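Storing Chains So They Stay Untangled

By Heather Gilchrist
July

126 shares | 9 comments

Noura Rawashdeh repairs and restrings necklaces from the back half of a shop on Carrasco Street. Most of what arrives on her bench is not broken. It is knotted, and the knot was made in storage.

"A fine chain is a string of small hooks, mechanically speaking," she says. "Each link has an edge. Put two chains in a dish and move the dish twice a day, and the links find each other."

She charges by the quarter hour for untangling, and keeps a log. Since she opened, the log has reached 897 chains. Cable and box chains under a millimeter thick make up the largest group. Rope chains come next. Heavy curb chains hardly appear, because the links are too wide to pass through one another.

Her method on the bench is plain. The clasp is opened first, and any pendant taken off if it can be. The knot is laid on a flat, hard surface and loosened outward from the center with two blunt needles. She uses a drop of mineral oil on tight knots and washes it off afterward with dish soap. Pulling on the ends is the usual cause of a stretched link.

"If I get it before the owner has pulled, it takes ten minutes," she says. "After, I may be cutting and soldering."

On storage she is particular. A chain should hang by one point, clasp closed, with its lower end supported or caught. Hanging alone is not enough, as a long chain on an open stand swings and wraps around its neighbor. She prefers a box with tabs inside the lid and a pocket beneath them.

The pocket matters when the lid comes down. With the lid upright the chains fall straight. Once it is closed they lie flat against the lining, and anything not held in the pocket slides toward the hinge. Rawashdeh measures from the tab to the bottom of the pocket before she recommends a box. Chains longer than that distance, doubled, will spill over into the tray.

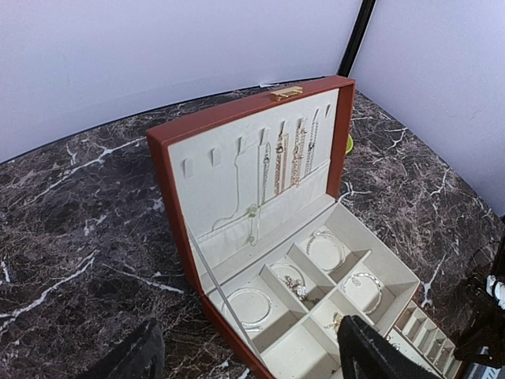 Alby Dunstan takes a different view of lids altogether, and said so when I put the pocket question to him by phone. He would sooner see every chain in its own small zip bag, with the clasp left outside the seal, and the bags filed upright in a drawer. Rawashdeh has no quarrel with the bags. She uses them for silver that will sit for months, since they slow down tarnish. For pieces worn every week she finds that people stop using them.

"They take it off at eleven at night," she says. "They will do one motion. Two, maybe. A bag is four."

The order of the chains is the next point. She puts thick ones between thin ones where the tabs allow, and leaves a tab free beside anything with a drop or a loose ornament. Two strands on one tab are acceptable if they belong to the same necklace. Two necklaces on one tab are how knots begin.

Lining gets less attention than it should, in her opinion. A napped surface grips a light chain and keeps it from sliding, but it also holds skin oil and dust. She brushes hers with a dry, soft toothbrush every few weeks. Older boxes sometimes have lining glued down with an adhesive that smells sour when warm, and she will not put silver in those.

I asked about the tray. Rings go in the slots and earrings in the small squares, she said, and chains stay out of it – bracelets included, if they are under two millimeters. A thin bracelet in a square compartment is a dish with walls. She fastens bracelets around a roll of felt.

For travel she threads one side of the chain through a drinking straw and closes the clasp around it. Long chains need the straw cut to just under half the chain's length. She packs 3 to a pouch, with a fold of cloth between each.

Rawashdeh is writing out the storage notes as a single sheet, to go in the bag with every finished repair. The draft on her bench had a table of chain widths on one side and the back was still blank.

We use cookies to remember your settings. Accept | Manage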